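Gripper Comparison Gallery

Londura Centre for Applied Automation
Manipulation Laboratory
Posted August 24, 2023

Home / Research / Grippers and Arms / Gallery

The Manipulation Laboratory compares grippers, arm controllers and camera placements on behalf of the Centre's member firms. The present comparison began in April and concerns a narrow question: how well a two-finger gripper can take thin, upright items out of open containers, and how far the answer depends on the fingertips fitted and the controller used to bring the arm into position. Most of the work is carried out in simulation, so that each combination can be tried from the same starting conditions before any time is booked on the physical arms.

This gallery accompanies the interim report of the comparison. It is intended for member firms and visiting students who wish to see the set-up before reading the tables. The page is maintained by Gaétan Vachon, to whom corrections should be sent.

Pen and cup task

The pen and cup task was chosen as the first of the series. A pen standing in a cup gives the fingers very little to close on, and the rim leaves limited room for an approach that is even slightly off centre. A trial is scored as complete when the pen has been lifted clear of the rim and the cup remains upright. Trials in which the cup is tipped or dragged are recorded separately, as they tend to point to the controller more often than to the fingertips.
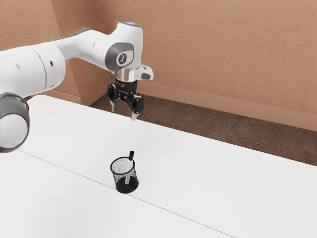 Pen and cup task, simulated. Two-finger gripper open above the table, with one pen in the mesh cup.

The mesh cup has proved useful for the camera part of the comparison. Its walls let some of the background through, and depth estimates taken from the side are less steady than those obtained with a solid cup of the same size. Views from above are affected less, although the arm itself can block them during the final part of the approach. Both placements have been kept in the programme, and their results are reported in separate columns.

Controllers

Two controllers are being compared. The first, Mullivow, plans the full path to a point above the target and then descends in a straight line. The second, Skondik, corrects its path continuously from the camera estimate. Each was given 500 trials on the pen and cup task, with the position of the cup varied between trials and the gripper opened fully at the start of each one.

Mullivow was the more predictable of the two and was easier to set up. Its failures were mostly near misses, with the fingers closing beside the pen. Skondik recovered from poor starting estimates more often, but it was also responsible for the greater share of tipped cups – a matter the laboratory has raised with its developers. A revised version has been received and will be run under the same conditions.

Fingertips

The fingertip study uses three lengths and two surface materials. Longer tips reach the pen sooner and leave more space between the gripper body and the rim. They also flex more in the simulation when the grip is off centre, and the effect of this on real hardware has yet to be measured. A further 300 trials have been set aside for the shortest tips, for which the present results are too scattered to support a recommendation.

Counting all combinations of controller, camera placement and fingertip, 1,615 trials had been completed when the interim report was prepared. Almost 220 of these were excluded, in most cases after a fault in the logging software left the grip force blank. The excluded trials are listed in the appendix to the report and will be repeated.

Next stage

The best combinations will be moved to the physical arms in the Zariņš Building. Member firms may propose additional containers for that stage, provided that they stand without support and have an open top. Proposals should give the height and inside width of the container and should name a contact person at the firm.

Use of this gallery

Material on this page may be reproduced in teaching documents with credit to the Londura Centre for Applied Automation, Manipulation Laboratory. Requests for the trial logs should be made in writing through the Centre's general office.

Related pages
Interim report: tables and appendix
Proposing a container
Visiting the Manipulation Laboratory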